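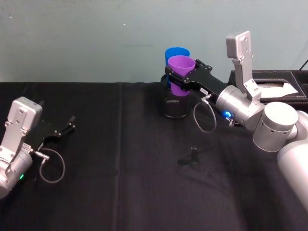 Step 4. Getting your Clakico humidifier onto the Wi-Fi

Okay, this is the part I messed up twice, so go slow.

1. Fill the tank to the line and click it in. Mine won't pair with a dry tank.

2. Hold the mist button until it beeps, then open the app and tap Add.

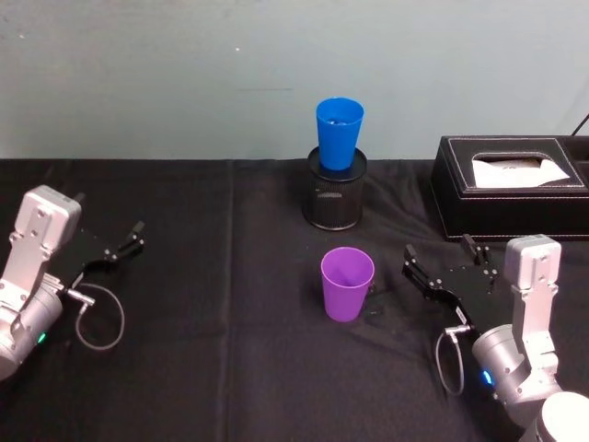

3. Type in your Wi-Fi password and wait. It can sit at 61 percent for a bit - leave it alone, it gets there!

4. When it asks for a PIN, enter 1361. You can change that later under Settings (Anisa Wibisono wrote me a nice note on how, it's in Step 7).

Note: I keep mine on low, set to shut off after 20 minutes.

Caution: unplug it before you lift the tank. And please don't put oils in the water, I ruined my first one that way.

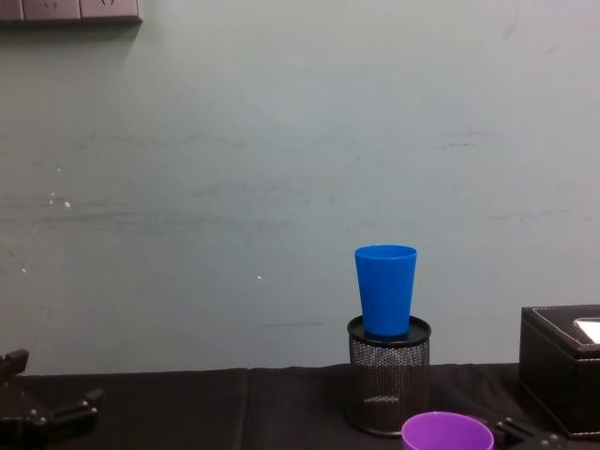
Black mesh pen holder on the table, black cloth underneath.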